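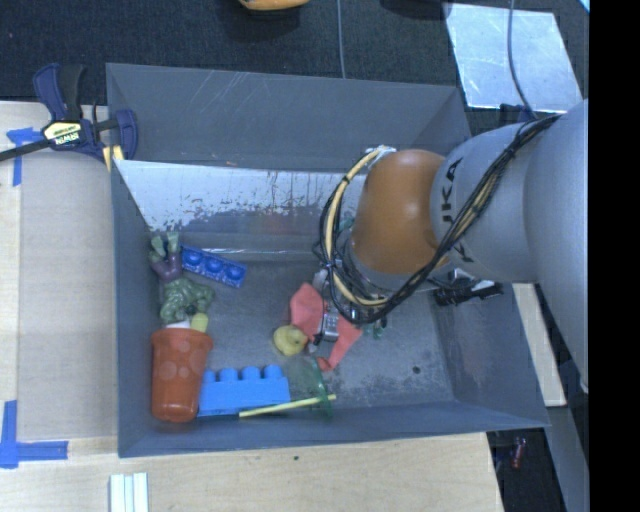

Volver a la universidad a los 68: hilo

1/ Rodrigo Cantero se matriculó en Ingeniería en la Universidad de Heltham con 68 años. En mayo terminó segundo. He hablado con él tres veces para un reportaje y mucho material se quedó fuera, así que lo dejo por aquí.

2/ Empezó la carrera a los 19 y la dejó en el primer curso. Su padre enfermó y entró a trabajar en Saltetti, una empresa de bombas de riego. Se quedó allí hasta jubilarse, primero en el almacén y luego en el servicio técnico.

3/ De aquel primer intento conserva el carné y dos libros de cálculo. Preguntó en secretaría si le servía alguna asignatura aprobada entonces. No le sirvió ninguna: el plan de estudios ya no existe y el expediente está en papel, en otro edificio.

4/ Entró por la prueba de acceso para mayores. La preparó en la academia Skornero, en un grupo de tarde. Lengua y comentario de texto los llevaba bien. Matemáticas la suspendió la primera vez y se presentó de nuevo al año siguiente.

5/ Primer día: clase a las ocho, aula con capacidad para 300 personas. Se sentó en la tercera fila porque no oye bien del lado izquierdo. Un alumno le preguntó si iba a pasar lista. Le contestó que él también venía a apuntar.

6/ Lo que peor llevó del primer cuatrimestre fue la plataforma. Las entregas, los avisos y las notas van por Tamuno, y los avisos llegan al correo de estudiante, que él no miraba. Perdió la primera práctica de Física por eso. Cero en esa entrega.

7/ Pidió cita con su tutor, Wayne McIntyre, profesor de Mecánica. McIntyre no le recuperó la práctica, las normas son las mismas para todos. Le enseñó a pasar los avisos al móvil y le recomendó un curso de la biblioteca.

8/ Le pregunté a McIntyre si tener un alumno mayor que él cambia algo en clase. Respuesta: «Pregunta más. Los demás esperan a que acabe la hora y vienen a la mesa, él levanta la mano. A veces me retrasa el temario y a veces me doy cuenta de que no lo había explicado bien».

9/ Notas de primero: aprobó todo menos Álgebra, que sacó en la segunda convocatoria. La mejor fue Expresión Gráfica. Llevaba media vida leyendo planos de bombas, dice que ahí jugaba con ventaja.

10/ Estudia por la mañana, de seis a nueve si no tiene clase. Por la noche no retiene nada. Repite los problemas a mano hasta que le salen sin mirar y guarda las hojas en carpetas por tema. Los apuntes en PDF los imprime en letra grande.

11/ Trabajos en grupo: al principio quedaban por un chat a las once de la noche y él ya estaba durmiendo. Lo dijo, y desde entonces quedan en la cafetería antes de comer. En segundo ha repetido con dos compañeras del primer grupo.

12/ Dinero. No tiene beca. Pidió la reducción de matrícula por edad y se la concedieron, pero solo cubre la primera matrícula de cada asignatura. La segunda de Álgebra la pagó entera. Si alguien está pensando en hacerlo, que mire bien esa parte antes de apuntarse a todo.

13/ También conviene saber que se puede ir a tiempo parcial. Él no lo supo hasta febrero. Este curso ha cogido menos créditos y lo nota, sobre todo en los exámenes de enero, que el primer año le cayeron tres en la misma semana.

14/ Su hija pensaba que se apuntaría a los cursos para mayores que organiza la propia universidad, los que no tienen examen. Fue a una sesión informativa. Le parecieron bien, pero quería el título, y quería el que había dejado a medias.

15/ Le pregunté qué piensa hacer cuando lo tenga. Buscar trabajo, no. Le gustaría echar una mano en Skornero con las matemáticas de la prueba de acceso. Ya ha ido un par de tardes a resolver dudas de fracciones y ecuaciones.

16/ Al ritmo que lleva le faltan varios cursos. No ha puesto fecha. En septiembre tiene Mecánica de Fluidos, que es la que más le apetece, y Estadística, que va a intentar quitarse cuanto antes.

17/ Varios me preguntáis por la prueba de acceso. Los plazos y los temarios cambian según la universidad, así que lo mejor es llamar a la secretaría de la que os interese y preguntar también por exámenes de otros años. A Rodrigo se los dieron en el mostrador, fotocopiados.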